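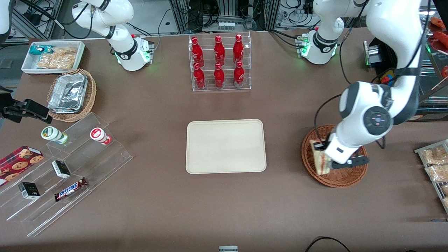

Trumgate Snack Table - your questions

Updated March 10, 2025. Replaces the February sheet, bin that one please.

Where is it?
Ground floor at Trumgate, past the post room, left at the lifts. If you reach the bike store you've gone too far.

When's it open?
Whenever the building is. Restocked weekday mornings, usually done by 9. Nothing at weekends so Fridays get a bit thin.

What do you sell?
Wrapped sandwiches, bagged snacks, Coca-Cola in the red aluminium bottles, foil tray meals. Changes a bit week to week. No hot drinks, the machine upstairs does those.

Where do things go on the table?
Coke on the clear tiered rack. Sandwiches in the round basket, foil trays in the oval one, bags of snacks in the white tray. If you pick something up and change your mind put it back in the same place. Not just anywhere. We get sandwiches in with the crisps every single week.

Why do the sandwiches stand on edge?
So you can read the label without digging. Please don't lay them flat, the bottom ones get squashed and then no one buys them.

Can I move the baskets?
Rather you didn't. If you need the table for a meeting, ask first, and put it all back after. Baskets can be lifted, the acrylic stands can't really, they scratch and they slide. Two hands if you must.

What's the beige tray for?
Orders put aside. Email before 9 and we'll put your lunch in it with your name on. Anything still there at closing goes back on sale the same day or gets chucked, depending on the date. Not for cups, not for rubbish, not for teh post.

How do I pay?
Card or phone, reader is by the door. No cash, we stopped that in February. If the reader's down write your name and what you took on the pad and pay next time. It does get checked.

How much is everything?
Prices are on the sheet by the reader. Foil trays are the dearest, bagged snacks the cheapest. We don't do a meal deal. Asked a lot. Still no.

Can I heat the foil trays?
Yes but NOT in the microwave. Oven only, second floor kitchen, follow the lid. Take the card lid off first if yours has one, leave it on if it's foil. If you only have a microwave tip the food into a bowl.

Allergens?
On each label. Anything without a label, don't eat it and tell us. The full list is in the folder under the reader, ask for a copy if you want one. We can't promise anything is nut free, it all comes from kitchens that use nuts.

Vegetarian, vegan, halal?
Vegetarian most days. Vegan a couple of days a week, goes early, so order ahead. Halal trays come from Workneh, look for their name on the lid sticker.

Who supplies it?
Workneh for the trays and sandwiches, Nokari for drinks and packets. Complaints about taste to us first please, not them.

Drinks not cold enough?
They're kept at room temperature out on the table. There's a fridge in the second floor kitchen, put yours in for half an hour. Label it.

My sandwich was out of date.
Sorry. Keep the wrapper, email a photo of the label, we'll refund the same week. Stock gets checked every morning but things slip through.

Where do I put empties?
Bottles and clean foil in the recycling by the lifts. Rinse the foil. Leftover sauce, gravy, oil: scrape it in the food bin, do not pour it down the kitchen sink. We've had the Fatberg poster up for a year and the drain still blocked in February. The plumber was not cheap.

Can you do food for an event?
Yes, up to 60 people. Two weeks notice, one week if it's only snacks. We'll lay it out the same way, racks and baskets, and collect the kit after. Please count the baskets back in, we lost one at the last do.

Can you stock [my favourite thing]?
Maybe. Put it on the request list. If enough people ask we try it for a month, and if it doesnt sell it goes.

Still stuck?
Leave a note on the pad or email the snack table address on the intranet. Replies normally next working day.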